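Left arm gripper opens by itself partway through a job – what am I missing?

Hi all, hoping somebody here has run into this. We have two arms sharing one table, sorting orange plastic blocks out of a blue tray. Been fine since the start of January. Now the left gripper pops wide open in the middle of a move and drops whatever it has. The log gives me fault 84 and then the arm just sits there until I clear it. The right arm runs the same Skillwood script and never does it.

I already swapped the fingers, re-ran the homing and dropped the speed. It got through 6 blocks last time, then did it again.

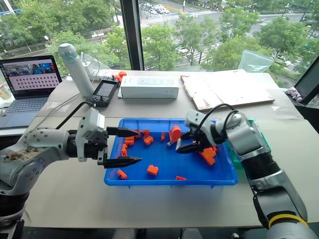
Last edited January 26, 2018

The left one is the one with its fingers spread over the tray. Cable goes up over the top of the arm and down into the wrist, same as the day we set it up. Any ideas before I start taking housings off?

2 answers

Check the wrist cable first. I had the same kind of thing on a Fesex gripper and it was a connector that had backed out a hair. Straight arm, no problem – roll the wrist far enough and it lost signal for a split second, and ours was set to open on signal loss. Power down, lock it out, reseat the plug, then jog the wrist slowly end to end with nothing in the fingers and watch the log. If 84 comes up at the same angle every time you've found it. Give that loop more slack too. And please keep your hands out of the tray while the second arm is live, don't trust a pause button for that!

Had this, updated the firmware, went away. Might have been luck, I also changed the cable that week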